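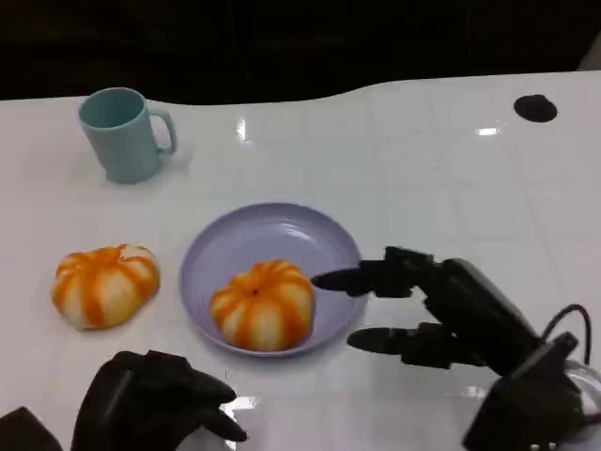

How many times do you have to show a robot something before it gets the idea? More times than you would show a dog, and the dog would at least be pleased to see you.

I have been teleoperating for two months at Brudance, and my mother still thinks I fix televisions. What I do is stand at a station with a pair of gloves on and move my hands, and a pair of black robot hands across the room moves along with me, a little late and a little offended. Everything gets recorded. Later somebody smarter than me feeds it to a model.

The current job is citrus on a plate. Peeled citrus, which was Danica Babić's idea. An orange with its coat on is more or less a ball. Take the peel off and it has lobes, it has give, and it tells on you if you squeeze. My first week I made a fair amount of juice.

You learn odd things about your own hands. I had no idea how much I rely on my thumb until I had to plan for it. I also reach too fast. Kastriot Obradović, who trained me, watched one of my early takes and asked if the orange owed me money. He wants the approach slow, the fingers open early, and no dithering at the rim of the plate, as the model will copy the dithering faithfully and for free.

The target is 2000 good demonstrations. The word "good" is doing a lot of work there. Yesterday I logged 49 and was feeling fine about it until Padmavathi Pillai went through them and threw out the ones where I had pushed the plate with a knuckle. I argued that people push plates with their knuckles all the time - she said people weren't the customer.

The glossy table doesn't help. The overhead lights bounce right off it and I keep mistaking a shine for an edge. I asked for a matte one in December and was told it was a good suggestion.

Next up is the mug, which has a handle and doesn't leak when you grab it. I'm looking forward to it more than a grown adult should.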